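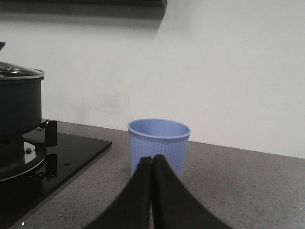 The long way round to a cup of tea

There is a kettle in the station house at Wunevdale that has been on the go, in one form or another, for as long as there have been trains to wait for. I don't mean the same kettle, of course (the present one is electric and has a lid that needs a firm hand), but the habit of it, the understanding that anyone who comes in off the platform with cold fingers will be offered something hot before they are asked where they're going.

I went up in December, on the slow train from Pundunberg, which takes in 18 stops and a good long sit outside Magesa while the express goes by. I had been told to bring a book and I did, and I read six pages of it. The rest of the time I looked out at the fields and at the backs of people's houses, which are so much more interesting than the fronts — all those sheds and trampolines and half-painted fences, and once a man in a dressing gown having a stern word with a goose.

Amirhossein Bahrami met me at the door. He took over the tea room when the ticket office closed, and he has kept the old hatch, so you still have to bend down slightly to order, as though you were asking for a return to the coast. He is a great believer in letting people sit. The menu is short: tea, coffee, soup, toast, and a dark, sticky ginger cake made to his aunt's recipe, which he will describe to you at length but will not write down.

"If the train is late, you get a second cup," he told me. "If the train is on time, you probably get one as well."

The line was very nearly lost. When the winter timetable was cut, the villages above Grotumora were left with one train in the morning and one at teatime, and there was talk of a bus, which anybody who has driven that road in the frost will tell you is an optimistic sort of plan. A petition went round with 645 names on it, a fair number for a valley where you can go all afternoon without meeting a soul. The midday train came back the following spring, and so did the walkers.

Nima Sharifi was on the first one. She teaches the piano in three different villages and had spent that whole winter being driven about by the parents of her pupils, wrapped in a blanket and talking about scales. Now she has a regular table by the radiator, where she marks theory papers and keeps an eye on the signal. It was Nima who pointed out to me the height of the place, painted on a board over the door: 202 metres, in railway lettering, with a small bird on top that somebody added later and everybody has grown fond of.

We had the soup, which was leek. We had the cake too, and then a little more of the cake, and the windows steamed up until the hills were only a sort of green idea behind the glass. A couple came in with a wet spaniel and were moved up nearer the warm. Somebody's parcel was left behind the hatch for somebody else to collect on Friday.

My train was nine minutes late, and Amirhossein was already reaching for the pot.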